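3.2 Surface cleaning and the cost of routine infection control

Most work on infection control in small clinics deals with vaccines, masks and air handling. Cleaning gets less attention, partly because it is cheap per visit and partly because it is seldom recorded in a form that can be compared between sites. In this section we look at how cleaning was organized in the clinics of the Renonberg district, and at what the records say about the staff time it used.

The district has 16 primary care clinics. All of them report to the health office in Urkidia, which took over supply purchasing in 1982 and still sets the standard list of disinfectants. The list is short. It names a detergent for floors, an alcohol product for instruments that are not sterilized by heat, and a ready-mixed disinfectant for hard surfaces. Clinics may buy other products from their own budgets, but few do.

We visited five clinics, chosen to cover both the towns along the Marinho road and the more remote valleys. At each one we collected the cleaning log for the study period, the supply orders and the staff roster. We also spoke with the person in charge of cleaning, who in two clinics was a nurse and in three was a hired cleaner. Interviews were done by Natália Neves and coded by Arnaldo Matos using the scheme given in Section 2.4.

The logs differed a good deal. Two clinics wrote down each room and the time it was finished. Two used a single tick for the morning and another for the evening. The clinic at Grumard had changed its form in September, so its earlier entries could not be matched with the later ones, and we left them out of the time estimates. They are kept in the supply figures, which do not depend on the log.

Waiting areas took up more staff time than we had expected when we planned the study. Exam rooms were cleaned between patients as part of the visit, and staff did not think of this as a separate task. Waiting areas had to be done when people were not sitting in them, and in busy clinics that meant before opening or after closing. Several staff members said that tables and chair arms were the first things to be skipped on a short-staffed day. Floors were almost never skipped — dirt on a floor is noticed by patients, and complaints go to the district.

Contact time was the weakest point. The surface product on the district list has to stay on for five minutes before it is wiped off. Only one of the cleaners we spoke with gave this figure without checking the label. The others described spraying and wiping in one pass, which is also how the task is set out in the training sheet (Figure 3 shows a hard tabletop being sprayed by hand).

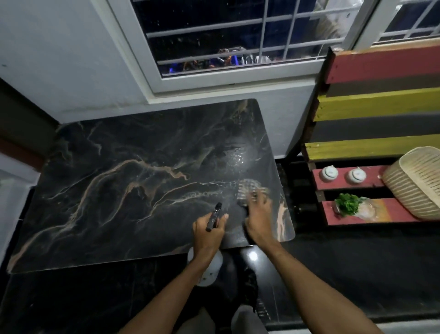

Figure 3. Hand spraying of a glossy stone tabletop, with beads of liquid on the surface.

The training sheet was last revised before the present product was adopted, and it gives no contact time at all. We raised this with the health office, which agreed to review the sheet together with the next supply contract. Until that is done, the staff hours in Table 4 should be read as a low estimate. A clinic that followed the label would need more time for each waiting area, unless the cleaner could move on to another task while the surface stood wet. We return to this in Section 4.1, where the two schedules are compared.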